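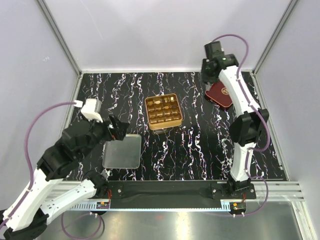 How to Set Up a Knockdown Display Counter for a Trade Show

Posted Nov 23, 2022 by the Trastska Fixtures desk
Last updated: January

The steps cover the Cronin counter, which ships flat in two cartons. The Borken counter goes together the same way but has one more shelf. Allow 30 minutes with two people.

Before you start

Lay the cartons flat and cut the tape along the sides. Check the parts against the packing sheet. If a panel is chipped, stop and call the Jallinport warehouse before you assemble anything. We can't take back a counter that has been built.

You will need a Phillips screwdriver, a rubber mallet and a small level. Don't use a power driver on the cam locks.

Assembly

1. Stand the two end panels up with the drilled faces toward each other.
2. Fit the bottom deck between them and turn each cam lock a half turn.
3. Slide the back panel down into its groove. If it sticks, loosen the deck locks slightly and try again.
4. Put in the shelf pins, all at the same height, and set the shelf on them.
5. Lower the top onto the dowels and tap it down with the mallet.
6. Check the top with the level and adjust the feet.

Loading the counter

The deck holds up to 200 pounds if the weight is spread out. Put heavy stock on the deck and light stock on the shelf. Empty the counter before you move it, even a few feet.

Taking it down

Work through the steps in reverse. Bag the pins and tape the bag to the inside of an end panel. Save the foam corners, as replacement sets have to be ordered separately (part 490).

Store the panels upright in a dry room.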